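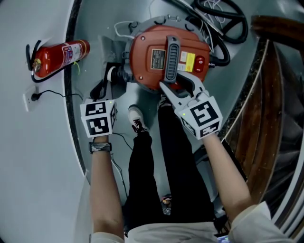

레흐레나흐 1층, 나무 계단 옆의 좁은 자리에 놓인 청소기. 왼쪽에 소화기와 콘센트가 보인다.

계단 옆에 사는 청소기
글: 아르멜 피카르

타이스 콘세이상은 레흐레나흐에서 5년째 청소를 맡고 있다. 레흐레나흐는 가구를 고치는 사람들과 책을 제본하는 사람들이 함께 쓰는 건물이다. 위층에는 작은 작업실이 있고, 아래층에는 나무를 자르는 방과 공동 부엌이 있다. 나는 11월 아침에 그를 만나러 갔다. 약속은 여덟 시였는데, 그는 이미 계단을 위에서부터 반쯤 쓸고 내려온 상태였다. 커피를 마시겠느냐고 묻고는 내 대답을 기다리지 않고 물을 끓이러 갔다.

나는 그에게 먼저 하루의 순서를 물었다. 그는 잠시 생각한 다음 이렇게 대답했다. "위에서 아래로 합니다. 먼지는 내려오니까요. 종이 먼지가 먼저이고 톱밥은 마지막입니다. 순서를 바꾸면 일을 두 번 하게 됩니다."

종이 먼지와 톱밥이 그렇게 다르냐고 내가 다시 물었다. 나는 집에서 청소를 할 때 먼지의 종류를 생각한 적이 없었다. 타이스는 많이 다르다고 했다. 종이 먼지는 가볍고 부드러워서 필터에 얇은 이불처럼 붙는다. 톱밥은 무거운 것과 가벼운 것이 섞여 있다. 대패로 깎은 나무는 길게 말려 있어서 호스의 굽은 곳에 잘 걸린다고 한다. "긴 것은 손으로 먼저 줍습니다. 청소기가 다 먹을 수 있다고 생각하면 안 돼요. 저도 처음에는 다 먹였어요. 그래서 호스를 막대기로 뚫느라고 오후를 다 보냈습니다."

청소기는 계단 옆에 둔다. 그 자리는 좁고, 벽이 둥글게 휘어 있다. 예전에는 우산꽂이와 신발장이 거기에 있었다고 한다. 타이스가 그 자리를 고른 것은 콘센트 때문이다. 건물에 콘센트가 많지 않고, 목공실의 콘센트는 늘 기계들이 차지하고 있다. 그는 처음 한 해 동안 청소기를 2층 창고에 두었다. "매일 들고 내려오고, 매일 들고 올라갔습니다. 무릎이 먼저 불평했어요. 그다음에 제가 불평했고요."

무릎의 불평은 건물 회의까지 올라갔다. 회의에서는 청소기를 바깥 헛간에 두자는 의견이 있었다. 부엌 안에 두자는 사람도 있었다. 헛간은 겨울에 습하다. 부엌은 사람들이 점심을 먹는 곳이다. 타이스는 두 의견을 다 거절하고, 신발장을 치우면 된다고 말했다. 신발장은 지금 위층 복도에서 종이를 넣는 장으로 쓰인다. 나는 나중에 그 장을 보았는데, 문에 아직 신발 그림이 붙어 있었다.

청소기의 몸통은 둥글고, 주황색과 빨간색의 중간쯤 되는 색이다. 나는 색이 마음에 드느냐고 물었다. 그는 마음에 드는 색은 아니지만 도움이 되는 색이라고 대답했다. "회색이었다면 사람들이 여기에 가방을 올려놓았을 거예요. 이런 색에는 가방을 잘 안 올려놓습니다." 그는 손잡이를 더 중요하게 여긴다. 위에 달린 손잡이에 홈이 있어서 손이 미끄러지지 않는다. 전에 쓰던 청소기의 손잡이는 매끈한 플라스틱이었고, 여름에 손에 땀이 나면 들기가 어려웠다.

그는 드는 방법에도 규칙이 있다. 호스를 당겨서 청소기를 끌고 오는 것은 금지다. 호스와 몸통이 만나는 부분이 제일 먼저 상하기 때문이다. 전의 청소기도 그렇게 망가졌다. 누가 당겼는지 그는 알고 있지만 나에게 말하지 않았다. 통의 뚜껑을 고정하는 클립도 그가 아끼는 부분이다. 손잡이를 잡기 전에 클립이 다 닫혔는지 한 바퀴 만져 본다. 한 번은 클립이 열린 줄 모르고 들었다가, 뚜껑만 들리고 톱밥이 가득한 통은 바닥에 남았다. "그래도 그날은 운이 좋았습니다. 통이 서 있었으니까요."

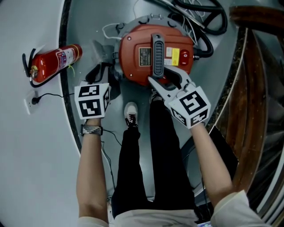
라피아 메몬은 무게에 대해서 생각이 다르다고 했다. 청소기를 들지 말고 처음부터 층마다 하나씩 두면 손잡이도 무릎도 문제가 되지 않는다는 것이다. 큰 것 하나보다 작은 것 둘이 낫고, 종이 먼지와 톱밥을 한 통에 섞지 않아도 되니 제본하는 사람들은 종이만 따로 버릴 수 있다고도 했다.

나는 이 말을 타이스에게 전했다. 그는 고개를 끄덕였지만 동의하는 것은 아니었다. 청소기가 둘이면 필터도 둘이고, 막힌 호스도 둘이라고 했다. "그리고 둘 다 제가 청소합니다." 작은 청소기를 두는 것에 대해서는 반대하지 않는다고 덧붙였다. 다만 그것을 쓰는 사람이 그것을 비워야 한다. 이 조건을 회의에서 말했을 때는 방이 조용해졌다고 한다.

필터 이야기가 나오자 그는 말이 빨라졌다. 그는 필터와 먼지 봉투를 제라노라는 가게에서 산다. 가게는 강 건너에 있고 버스를 한 번 갈아타야 한다. 가까운 곳에도 파는 데가 있지만, 거기서 산 봉투는 입구의 고무가 얇아서 미세한 먼지가 샜다. 제라노의 봉투는 한 상자에 49유로이다. 그는 이 값이 비싸다고 생각한다. 영수증은 부엌 서랍의 과자 통에 모은다. 지난 한 해 동안 봉투와 필터에 든 돈은 146유로였고, 건물 사람들은 그 숫자를 듣고 놀랐다. 타이스는 사람들이 놀란 것에 더 놀랐다. 톱밥이 어디로 간다고 생각했는지 묻고 싶었다고 한다.

필터는 매주 한 번 밖에서 턴다. 바람이 부는 날은 헛간 뒤로 가고, 바람이 없는 날은 문 앞에서 턴다. 솔은 부드러운 것을 쓴다. 그는 페인트용 붓이 제일 좋다고 하면서 나에게 하나를 보여 주었다. 털이 한쪽으로 누워 있었고 자루에는 파란 페인트가 조금 남아 있었다. 씻을 수 있는 필터도 있지만 그는 잘 씻지 않는다. 겨울에는 마르는 데 이틀이 걸리고, 덜 마른 필터를 끼우면 냄새가 나기 때문이다.

커피를 다 마신 후에 우리는 다시 계단 쪽으로 갔다. 나는 왜 호스를 벽에 걸지 않는지 물었다. 내가 본 다른 작업장에서는 모두 호스를 걸어 두었다. 타이스는 못을 박을 벽이 없다고 대답했다. 한쪽에는 소화기가 있고, 그 앞은 비워야 한다. 다른 쪽은 계단이다. 계단의 나무에는 못을 박지 않기로 처음부터 정했다. 그래서 호스는 말아서 바닥에 놓는다. 그는 호스를 마는 방향까지 정해 두었다.
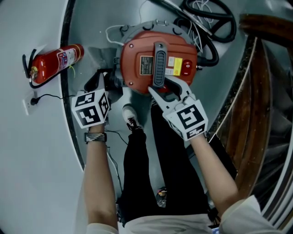

방향은 호스가 스스로 원하는 방향이라고 한다. 새 호스는 상자 안에서 이미 한쪽으로 말려 있었고, 그 방향을 따라가면 호스가 얌전히 있다. 반대로 말면 밤사이에 풀려서 아침에 계단 첫 칸까지 나와 있다. "사람들은 누가 건드렸다고 말하는데, 아무도 안 건드렸습니다. 호스가 혼자 일어난 거예요." 전선은 더 어렵다. 굵은 것은 잘 말리지만 가는 것은 서로 엉킨다. 타이스는 전선을 묶는 끈을 여러 번 사 왔고, 끈은 여러 번 없어졌다. 나중에 그중 몇 개를 위층의 종이 묶음에서 찾았다.

스위치에 대해서도 한 가지를 배웠다. 청소기의 빨간 스위치를 끄는 것만으로 일이 끝났다고 생각하는 사람이 많다. 타이스는 필터를 꺼낼 때 꼭 플러그를 먼저 뽑는다. 이 습관은 가크데일이라는 호텔에서 일할 때 생겼다. 그 호텔은 객실이 70개였고, 그는 거기서 복도를 맡았다. 선배 한 명이 플러그를 꽂은 채 뚜껑을 열었고, 팔꿈치로 스위치를 눌렀다. 다친 사람은 없었다. 먼지는 흰 커튼까지 갔다. "커튼을 다시 걸 때 저도 도왔습니다. 그 후로는 뽑습니다."

호텔과 이 건물 중에서 어디가 더 힘든지 나는 물어보았다. 그는 호텔의 먼지가 더 쉬웠다고 했다. 카펫의 먼지는 매일 같은 먼지이다. 여기서는 그날 무슨 나무를 잘랐는지에 따라 다르다. 참나무의 먼지는 바닥에 잘 내려앉고, 합판을 자른 날은 공기가 오래 뿌옇다. 호두나무는 냄새가 좋다고 한다. 그는 목공실 문을 열면 무엇을 잘랐는지 냄새로 거의 맞힌다고 말했다. 내가 있던 날은 소나무라고 했고, 그것은 나도 맞힐 수 있었다.

나는 마지막으로 바꾸고 싶은 것이 있는지 물었다. 타이스는 더 긴 호스를 원한다. 지금 호스로는 목공실의 제일 먼 구석에 닿지 않아서, 청소기를 작업대 사이로 옮겨야 한다. 작업대 사이에는 늘 무엇인가가 있다. 의자 다리, 접착제 통, 누군가의 점심. 그리고 그는 계단 밑에 작은 등을 하나 달고 싶어 한다. 오후 네 시가 지나면 통 안이 얼마나 찼는지 잘 안 보여서, 그는 손전등을 입에 물고 본다고 한다. 등에 대한 안건은 다음 회의에 들어가 있다.

이야기가 끝나기 전에 위층에서 누군가가 종이 상자를 떨어뜨리는 소리가 났다. 타이스는 위를 한 번 보고, 컵을 싱크대에 놓고, 빗자루를 들었다. 청소기는 나중에 쓴다고 했다. 먼저 큰 것을 주워야 하기 때문이다.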